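Game Design Studio II - Week 6 handout
Feel, Feedback and the Fine Art of Lying About Physics
Muthu Thampi

Read before Thursday's lab. I know that last year's group skimmed it in the elevator, and I know what their jump arcs looked like.

1. Where we left off

Last week Bindu Mudaliar walked you through the fixed timestep. If you took one thing from her session, I hope it was that the simulation and the picture on screen run on separate clocks, and that players will blame you when the two disagree. This week is about what players think they're feeling when they press a button.

The word "realistic" is banned in this room until the end of the semester. It has appeared on the store page of every game with a wobbly truck in it. Use "predictable" if you mean predictable and "heavy" if you mean heavy.

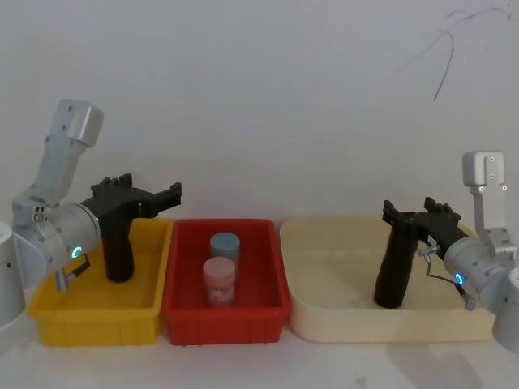 2. Weight

Players read weight from timing long before they read it from any mass value in your inspector. A crate with a mass of 900 that starts moving on the first frame of input is a cardboard box with an attitude. Delay the start, let it slide a little after release, give it a low thud, and it will feel heavy at any mass you like.

Our case study is Loltwood, the logging game by Ilari Vainio. In the first build, logs obeyed gravity faithfully and everybody hated them. Vainio's fix was to raise gravity on the way down only, and to freeze the log for two frames on impact. Testers then praised the new physics engine. There was no new physics engine.

Try this in your own project:
- Double the falling gravity and leave the rising gravity alone.
- Add a short freeze on landing. Start with two frames and stop well before it looks like a crash.
- Play it with the sound off, then with the sound on. Write down which change you noticed first.

3. Forgiveness

The other half of feel is quietly cheating in the player's favor. The usual tricks:

Coyote time. The player may still jump for a few frames after leaving the ledge. We use six in the lab template.

Input buffering. A jump pressed slightly before landing is remembered and fired on touchdown. Without it, people say the button "doesn't work" and mail you a video of their thumb.

Generous hitboxes. Make the coin's bigger than the coin and the spike's smaller than the spike. Nahuel Quezada's racing game Poltgate does the same with its barriers - you can clip a corner and drive on feeling like a genius. 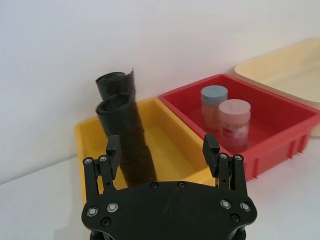 Cheating against the player is another matter. Rubber-banding opponents fall in this category, and we'll fight about them in Week 8. Bring examples, and please let at least one of them not involve karts.

4. Reading your playtest log

The sample log on the course drive comes from a single evening with Suvarna, the platformer Subbarao Rajan made for his final project. It holds 688 deaths. Sort them by location before you form an opinion. Most of you will want to redesign the boss. Look at the second ladder first.

Things to mark as you go through it:
- Deaths within one second of a respawn (your checkpoint is in a silly place)
- Deaths where jump was pressed after leaving the ledge (see coyote time)
- Long gaps with no input at all (confusion, or pizza)

5. For Thursday

Bring a build with one character, one platform and one thing that falls. No menus, no title music, no lore. Keep both versions of your gravity settings on a toggle so your partner can switch between them without knowing which is which.

Hand in one page on what your partner said, in their words. "It felt good" doesn't count as feedback, so ask them what they were trying to do when it did.

Reading: chapter 4 in the course pack, skipping the section on springs. We'll do springs in March, when morale is higher.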